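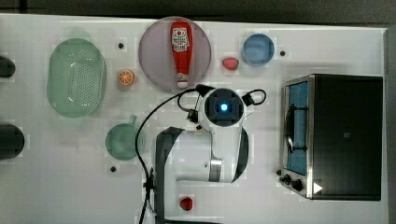 Kitchen table at the Ziner lab, from above. Ketchup on the plate, toaster oven on the right.

Notes from the Pindale open day, typed up on the train, so forgive the mess.

Got there at 9:40, queue already out the door. Badge, coffee, straight upstairs to the teaching room, which was the reason I came. Four tables, one arm each. Ours was the play kitchen: colander, cup, bowl, toy strawberry, slice of orange. White arm, blue light glowing on the head.

Leif Thoroddsen ran our table. Two ways to show the arm a job, he said. Either you take hold of it and push it through the motion yourself, or you sit at the side with a second, smaller arm and the big one copies you. They record both. By hand is quicker to learn, but your own arms get in the camera's way, so most of their recordings are done remote.

Tried by hand first. Lighter than I expected, a bit like moving a desk lamp. Then the remote. Much harder! No feel for how hard you are gripping, and depth is a real problem. My job was strawberry into the blue bowl. Missed twice, got it on the third go. Leif kept all three. They mark the bad ones instead of deleting them, somebody asked why and he said the recoverys are useful later on.

Numbers I wrote down: 86 recordings for the strawberry job so far, they want 1,000 before they train on it. A good operator does up to 7 in ten minutes. Things get moved around between runs so the arm doesn't just learn one spot.

Nanna Steinarsdóttir did the talk after lunch. Good, too short. Main point was that two people teaching the same job do it so differntly that the arm ends up dithering, so now they agree on the order of moves first. Asked her about the oven door. Hinges are next, she said, probably July.

Skipped the Fulen stand, too crowded. Poul Lykkegaard says the grippers there were worth a look.

If you go: book the remote slot when you sign in. By 11 they were all gone. Parking is behind the Luangrath building, bring coins.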